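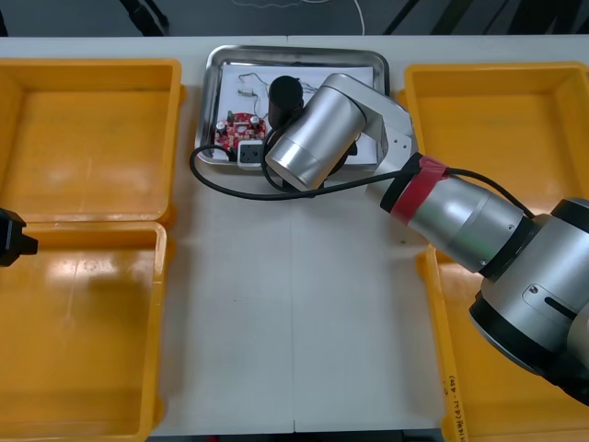 *Bench layout: paper-lined steel tray with the board and socket module, yellow trays to the left, yellow box on the right.*

## Paper liner in a steel tray for small board work – good enough?

I sort and assemble small round boards with capacitors standing upright on them, plus a socket module and a length of thin wire ending in a white connector. Loose parts sit in a stainless steel tray lined with plain white paper. Finished sets go into yellow plastic containers.

Two questions:

1. Is paper a sensible liner, or should I buy a proper mat? Gilen sells one cut to 125 mm strips, which seems an odd size.
2. The wires spring back and drag the board with them. How do I stop that?

Nothing is powered while it is in the tray. The batch is 3000 sets, so small delays add up.

---

### Answer 1 (accepted)

Paper is fine for keeping parts visible and stopping them sliding on bare metal. It does nothing useful for static. If your boards carry sensitive parts, use a dissipative mat with a 1 megohm lead to earth, and replace the glossy plastic containers as well. Ordinary plastic holds charge, and a mat under the tray will not cure that.

For the wires, coil them loosely before they go in the tray and put the connector end down first. Do not bend them at the solder joint. A strip of low-tack tape across the coil holds it – fold one end over so it lifts cleanly.

Change the paper every 10 sets or whenever there are clippings on it.

### Answer 2

Odari trays have a lip that catches wires. I had the same trouble with the Tosetden ones though.

### Answer 3

Agree on the mat. Don't pick the boards up by the capacitors, the legs loosen. Hold the edge.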